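Jemov 395 Ventless Dryer
Item 858-J - Stillham Appliance, Arngate showroom
Reviewed for our shelves by Kazuhiro Iwasaki

Jemov calls this "the last dryer you will ever buy." We have heard that before, from companies that no longer answer the phone. Still, the 395 is a decent machine for an apartment with no outside vent, and we sell enough of them to say what it does well and where the brochure gets carried away.

It's a heat pump dryer. It runs on a regular outlet, pulls water out of the air inside the drum, and sends it to a tank or a drain hose. Buy the hose. The tank sits up high, slops when you pull it out, and has to be emptied after every full load.

What Jemov claims: a full load of cottons dry in 75 minutes.
What we got: 116 minutes for a 15 lb load of towels and jeans, spun at the highest speed our washer has. Smaller loads were closer to the claim. Sheets balled up, as they do in most dryers, and needed a second run with the corners pulled loose.

What Jemov claims: "whisper quiet."
What we got: a steady hum you can hear through a closed closet door. Fine for daytime. I wouldn't run it next to a bedroom.

The self-cleaning condenser is the feature I trust least. It rinses itself with some of the collected water, and there is no hatch that lets you look at the result. Clean both lint filters every time - the outer one is easy, the inner one less so - and don't count on the rinse to make up for skipping it.

The wool cycle is good. Slow, but my sweaters came out the size they went in. The refresh cycle blows cool air and has a nice icon. The app asks for your location before it will show you a timer, and I deleted it.

Specifications
Capacity: 15 lb
Power: standard household outlet, no 240-volt line
Door: reversible, screws and cover caps in the bag
Finish: white or stainless (stainless shows fingerprints)
Stacking kit: sold separately, fits Jemov washers only
Warranty: two years parts, one year labor

Price: $858, delivery in Arngate included. Hose kit extra. The Alcantara model is the same machine with a drum light and a higher price, and we stopped stocking it in October.
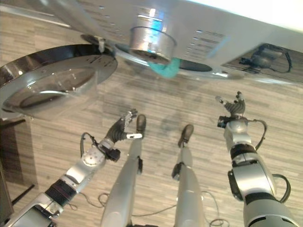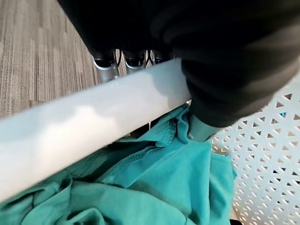 First picture: stainless steel panel with slots. Second: cloth in a pile.

Page last changed 10 Dec 2021. Open-box units are final sale.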